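Stelham's spring repair fair drew 1332 visitors in March, the town library said, up from the year before and enough to fill both floors of the old grain hall for most of the day.

Residents brought in lamps, radios, toasters and clocks to be looked over at no charge. There were 22 tables, with the longest lines at the ones for kitchen appliances. Items that needed parts were tagged and sent on to Notard, a repair shop on the Wutevthorpe road, which is holding them for pickup until the end of the month.

The fair took in $3956 in donations – money the library plans to spend on hand tools that cardholders can borrow. The tool shelf will open next to the front desk and loans will run for 2 weeks.

Parking was tight by 10 a.m., and the library is in talks with Wutevthorpe about sharing a larger site for the fall fair. 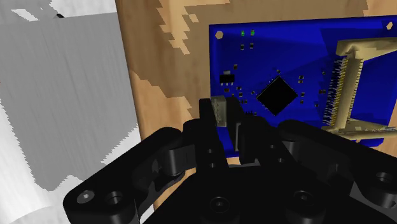 *A blue circuit board with a pale grey connector at its lower corner, in a computer rendering.*

Uncollected items can be claimed at the library's side entrance until 5 p.m.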